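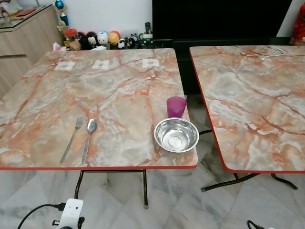 August, after lunch. Went through the equipment list with Raíssa Rocha again. Strobel wants 708 for the gripper, fingers extra (of course), and Dirk Pfeiffer still says we should get 2 so we're not stuck when one breaks. Our cap is 1000, so no! I'd take one gripper plus the spare finger set at 156 - fork and spoon handles are thin and I bet we chew through pads. Folding tables are fine, not spending on those. Ask Drasbridge re shipping.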